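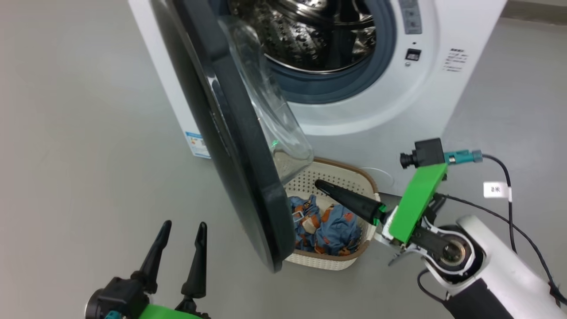
Laverie de la résidence Husemley : questions fréquentes

Qui peut utiliser la laverie ?
Tous les locataires des bâtiments Hurkar et Drirach, avec leur badge d'entrée. Les personnes hébergées pour quelques nuits passent par le badge du locataire.

Quels sont les horaires ?
De 7 h à 22 h, le samedi jusqu'à 20 h. Un cycle lancé après l'heure limite se termine, mais la porte du local reste verrouillée jusqu'au lendemain.

Comment payer ?
Le lavage coûte 4 euros, débités sur le badge. Le rechargement se fait à la borne du hall Drirach, par carte uniquement. Le solde restant est remboursé au départ, avec le dépôt de garantie.

La lessive est-elle fournie ?
Non. Prenez de préférence une lessive liquide et évitez de surdoser.

Peut-on laver une couette ?
Une couette d'une personne, oui, seule dans le tambour. Pour les plus grandes, voyez le pressing Mabula, au 156 de la même rue.

J'ai oublié du linge, où le retrouver ?
Dans le bac de la loge. Il y est gardé jusqu'à la fin du mois, puis donné.

Que faire en cas de panne ?
Notez le code affiché et appelez le poste 740. Kimutai Mabula, chargé de l'entretien, passe le matin. Un cycle interrompu est recrédité sur le badge sous deux jours ouvrés.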